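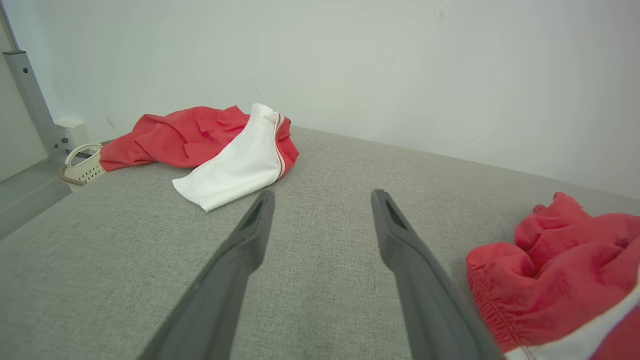
2 min read

I was a polling agent for Yogesh Kandpal in the Sunham ward by-election last August, and my kitchen table has never quite recovered. So, a few tips if you've let a candidate talk you into storing leaflets!

Keep them flat, in bundles of 99, with an old tea towel underneath (newsprint rubs off on paint, as I found). Blu-tack marks on the door come off with more Blu-tack, rolled over them slowly.

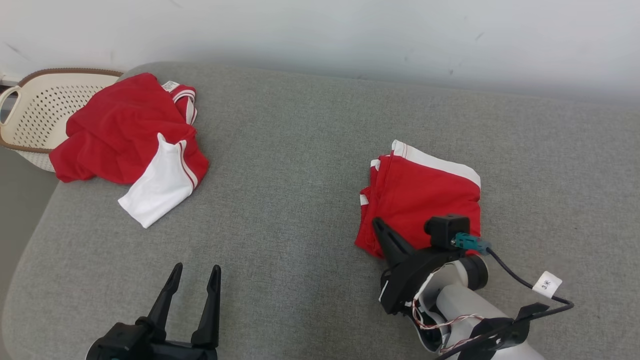

Sticky rosette glue is worse. I dab on a bit of cooking oil, leave it 5 minutes, then wipe with washing-up liquid, but try a hidden corner first. Garden stakes want a good brush before they go back in the shed. Brijesh Kashyap's lot in Fancombe had 141 of them go mouldy over one winter.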